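Jobs and Wages board – Regional figures for December

kestrel_pm
January 8, 2021
The labour office put out its December numbers this morning. In our region 793 people were registered as looking for work, against 763 the month before. Zaugg is still hiring for the night shift, so I do not understand why the number goes up. Has somebody read the full table?

oldmill
I have read it. The seasonal contracts at Rasmont finished before the holidays, and those people registered at once. It happens every winter. I would not worry.

kestrel_pm
Every winter, yes, but Rasmont normally calls them back in the new year. My neighbour has no letter yet.

tamarack7
I disagree with oldmill. The number counts only people who register. My cousin stopped registering after he lost his place at Munell, and he is still without work. The real figure must be higher.

oldmill
That is a fair point – but it was also true last year, so the comparison between months still tells you something.

lindenrow
I am new in this country and please excuse my English. I applied to Jatov in December, and they answered me after two weeks. The pay is 32 dollars an hour for people with a trade certificate. Without the certificate it is much less, and they do not say this in the advertisement. Please ask before you travel to the interview.
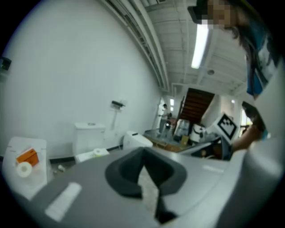
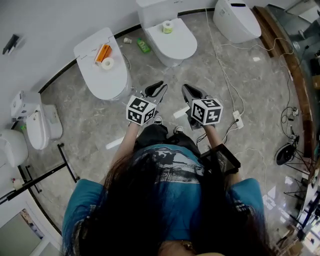 saltbox
Did Jatov tell you if a certificate from another country is accepted? Zaugg refused mine, and the labour office told me to wait until spring for the assessment.

lindenrow
They accept it with a certified translation. I paid for mine myself.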